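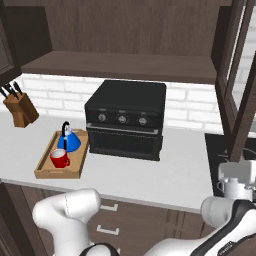 Fastitlow has put two grippers through the same kitchen test and the cheaper one came out ahead, the Kustthorpe firm said in December 2018. Both were run in simulation on a two-armed robot, 1,000 attempts each, same controller, same camera settings. Handles were the sticking point. The two-fingered gripper, clamping a small white pitcher from above near the cooktop, was the one that did best – the three-fingered Ersoy hand kept knocking lids. Mugs and the blue kettle on the tray are scored seperately, results still to come.

Of the Ersoy's failed lifts, 388 were put down to the approach angle and not to grip strength. Slowing the arm to 40 per cent speed helped a bit. At 80 per cent things got worse for both.

Flumelau, which wrote the controller, wants the whole lot run again with a softer wrist setting before anyone buys anything. Fair enough. Tests on real arms at the Kustthorpe workshop are pencilled in for July – no word yet on wether the Ersoy hand will be in them. Full scores to follow on the firm's site.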